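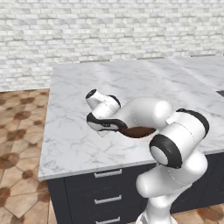 Boltura Opens Its Arm Setup Routine to Every Kitchen Cell Owner

OCTOBER — Boltura is delighted to release the full setup and care routine for its Gultus kitchen cell, the single-arm station that works at an ordinary counter. Starting this month, anyone who runs a Gultus cell can download the same checklist our own service crew uses, along with the matching simulation files for Testa, our planning software.

We have wanted to do this for a long time! The routine began as a page of notes taped inside a tool case and has grown through 376 service visits. It covers the arm from base to fingertips, and it is written for people who have a hex key set and a free morning.

Setup now starts in Testa, before the arm is powered on. Owners enter the counter height, the distance from the base to the front lip, and the position of any sink, cutout or bowl that stays in place. The software then plays through the low reach, where the upper link folds over and the gripper comes down close to the stone. That is the pose that causes the most trouble in small kitchens. If the elbow passes too near the counter edge or an open drawer, Testa marks the joint and suggests a new base position.

Once the layout is settled, the routine moves to the real arm. The base bolts are tightened in a cross pattern, then checked again after 8 hours of running. Each joint is driven slowly to its zero mark and saved. The gripper is closed on the supplied gauge block, opened, and closed again, and the two readings should match. If they don't, the finger pads probably need to be reseated, and there is a page for that too.

Regular care is short. The weekly check takes 5 minutes and goes like this:

Stop the cell and lock out the power.
Wipe down the links and joint covers with a damp cloth. No bleach and no scouring pads.
Look along the cover seams for crumbs, grease or lifted edges.
Check the finger pads for cuts.
Restore power, send the arm home and listen for clicking at the shoulder and wrist.

Clicking at the wrist has been our most common service call, and we are especially happy with the new repair section on it. In most of those cells the cause was a loose cover screw, and the joint itself was fine. The guide shows which 2 screws to check first and gives the torque for each. Owners who still hear the noise can send a joint log straight from Testa to our repair bench in Javau, where the crew will read it and write back with a next step.

The release also includes a blank service log, a spare parts list and a one-page layout sheet that can be filled in by hand. Cells bought before this release need a Testa update first — it is free and keeps all saved positions.

The setup and care routine is available now from the owner pages on the Boltura website. Printed copies ship with every new Gultus cell, and current owners can request one through the service desk. Corrections and suggestions are very welcome at the same desk, and the next revision is already under way, with a longer section on gripper pads.

About Boltura
Boltura builds and services small robot cells for kitchens and food prep rooms. Its products include the Gultus kitchen cell and Testa planning software. The company's repair bench and parts store are in Javau.

Press contact: Boltura Press Office, Javau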